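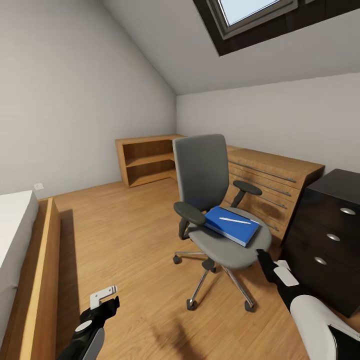 Members' Forum - Attic Conversions and Overtime Policy
Thread: Should a home office allowance cover heating?

skiani_hr
The current Jikel policy pays remote staff $137 per quarter for equipment. Heating is excluded. Members are invited to comment before the November review.

gill_northside
I object to the exclusion. A room under the roof costs more to heat than a room downstairs.

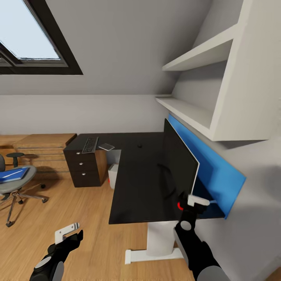 Desk area under the skylight.

k.perron
With respect, I disagree. Employees choose where they work at home. The Stakton office remains open to all staff.

gill_northside
The Stakton office has 8 desks. That is hardly a choice. 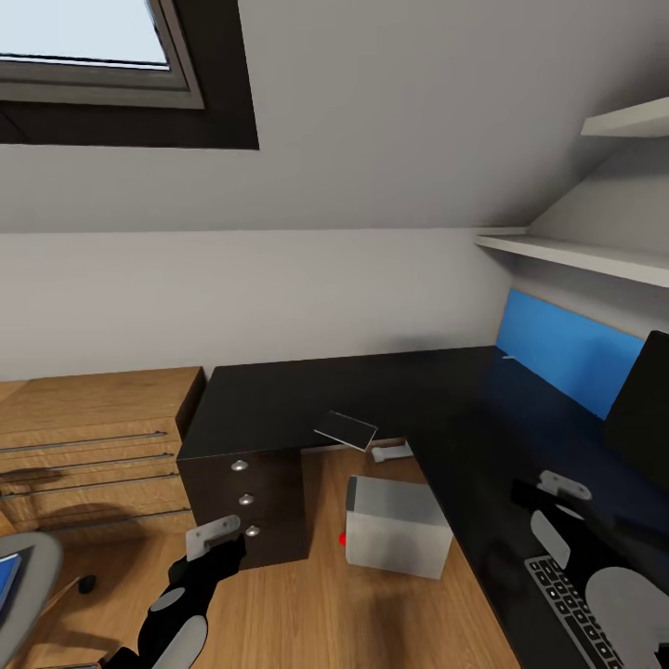

L-shaped desk with drawer unit.

wavness_user
Could the allowance be paid as one yearly sum? My heating bill last winter was $1,062, and quarterly payments do not match the cold months.

k.perron
A yearly sum would raise tax questions - I would want those answered first.
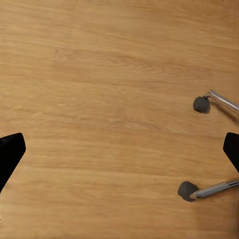

Category: Policy and Benefits

skiani_hr
Both proposals will go forward. Written comments are limited to 1,000 words and should be addressed to Shazia Kiani.

gill_northside
Noted. I maintain my objection and will submit figures.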